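CHAPTER 9
Things to Pick Up: Collectibles and the Completion Meter

Revised 6/11/23

Before you read
Think of the last game you finished. What did you pick up in it that you never used? Write down as many of those things as you can remember, then put the list away. You will need it for the first exercise.

Key terms in this chapter
collectible, completion meter, gating, filler, padding, sunk time, trophy hunter, map icon

9.1 The case for feathers, coins and lost letters

Most books on game design treat collectibles kindly. The usual account goes something like this. A player enters a large space. Left alone, the player will run in a straight line to the next story marker and see almost none of what the artists made. So the designer hides small objects off the path, and the player, who likes finding things, leaves the path to get them. Along the way the player learns the space, feels clever, and comes to think of the world as rich.

There is some truth in this. It is also the account you would expect from people whose job is to fill large maps. When a claim is this useful to the person making it, a reader ought to slow down and ask what it rests on.

Start with the word "explore." A player who follows a trail of glowing objects over a hill has left the main road, but has that player explored anything? The trail was laid by somebody, and it leads where it leads. Take the glow away and many players will never climb the hill at all, which suggests that they were following the glow. The hill had little to do with it. We will come back to this when we look at map icons in Section 9.4, where the problem gets worse.

Next take "reward." In everyday speech a reward is something you wanted before you got it. Few players sit down to a new game already wanting a brass button. They want it once the game shows them a row of empty slots with one slot filled. The row creates the want and the button answers it. You may decide that this is fine, as many good designers do, but you should at least see that the game is paying off a debt it ran up itself.

9.2 A first example: Skitine

Skitine is an open-world role-playing game from the studio Brivik. It has a main story, a set of towns, a decent combat system, and 686 collectibles. These are split among several types: shells, torn pages, lamp parts and carved birds. The game tracks all of them on one screen and turns them into a single percentage.

The number 686 deserves a long look. Suppose you ask why it isn't 600, or 700, or 35. For a few of the types there is an answer. The torn pages make up one continuous diary, and the diary has as many pages as its writers needed to tell it. Remove one and you would notice a hole. For the shells no such answer exists. Nothing in the world refers to them. No character wants them. Each is the same as the last, and finding the final one gives the player a cloak with a pattern on it. By then the player has no one left to fight while wearing it.

Brivik's own promotional material called the shells "a reason to return to every corner of the coast." Read that sentence again with a pencil in your hand. If every corner of the coast needed a reason for return, what was on the coast to begin with? The plain reading is that the coast was too big for what was in it, and the shells were spread over the bare parts. That is filler, and calling it exploration does not change what the player's hands are doing.

In fairness, some players of Skitine say the shell hunt was the part they liked best. They played it late in the evening with the sound low, and found it restful. We should believe them about how it felt. We need not accept the next step, which is that the design must therefore be good. People also find it restful to sort a drawer. A drawer does not usually come with a price tag and a promise of adventure.

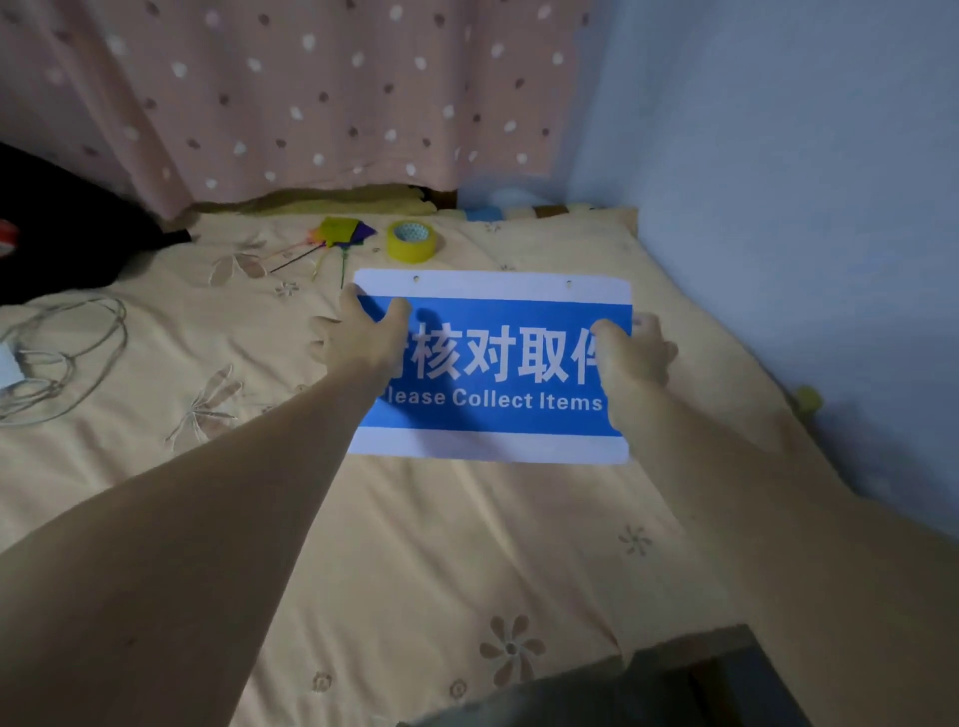
Figure 9.1 A sign in Chinese and English. The smaller English line includes the words "Collect Items."

9.3 A second example: Memus

Memus is a much smaller game, and it is often held up as the answer to games like Skitine. It has 35 collectibles in total. Each is a spoken memory left in a room of a flooded hotel, and each changes what the player knows about the guests. Collect enough of them and you can work out which guest is lying before the story tells you.

This is a better design, and most of our students say so within minutes. Still, be careful with the praise it gets. Three objections are worth raising.

The first is that Memus also has a completion meter. It sits in the pause menu, and it does the same job there as it does anywhere else. A player who has heard 34 memories and understood the story completely is still shown a gap. Why? The plot has no gap in it. The only thing left unfinished is the count. If the memories are as strong as reviewers claim, the game should be able to trust them without a scoreboard.

The second is that eight of the memories are locked until the player has finished the game once. Gating of this kind is normally defended as a gift to players who care enough to stay. It also means that a person who pays full price and plays to the end has been given less than the whole story. Ask yourself whether you would forgive a novel for that.

The third is the smallest, and it's a matter of craft. Several of the memories play while the player is walking, and the walking is faster than the talking. Players stand still in doorways waiting for the audio to end. Every designer who has worked on audio logs knows about this, and the logs keep shipping this way.

9.4 What the numbers do and do not show

Students who argue for collectibles will sooner or later reach for play-time figures. Games with more collectibles are played longer, the argument says, so players must value them. You will meet it in design talks and on the backs of boxes.

Longer than what? A game with more to pick up takes longer to pick up. The figure would come out the same if every player hated it and carried on anyway. Play time measures how long something lasted, and people stay in poor situations for all sorts of reasons, among them the feeling that having come this far they may as well see it through. That feeling is what we call sunk time, and a percentage on a menu screen is very good at producing it.

A sharper measure is the Dimitriou test, named for the playtest lab where it was first used. The lab takes a working build, removes the completion meter, and leaves every object in place. Then it watches which objects players still bother to collect. Those that players go on picking up are doing something by themselves. The rest were being carried by the meter.

The test is cheap, since it requires hiding one screen. It is also seldom run, and when it is run the results are seldom shown to people outside the team. Even so, do not lean on it too hard. Players who come to a test lab know they are being watched, and a lab session lasts an afternoon, while the habits we care about form over weeks. The trophy hunter, who wants the number and would want it in any game, behaves oddly with the number gone and may simply be bored. Treat the test as one piece of evidence and ask for others.

Exercises

1. Go back to the list you made before reading. Beside each item, write what would have been lost if it had been cut. "Nothing" is an allowed answer. "It added depth" is not, unless you can say to what.

2. Choose a game with at least two types of collectible. For each type, explain why there are as many as there are. If you can't find a reason, propose a smaller number and defend it.

3. Write a one-page design for a collectible that would pass the Dimitriou test. Trade with a classmate and try to break theirs.

4. Find a review that praises a game for "hours of content." Rewrite the sentence so that it says what the player does during those hours.

Section 9.5 turns to map icons, and to the question of whether a thing can be hidden if the map tells you where it is.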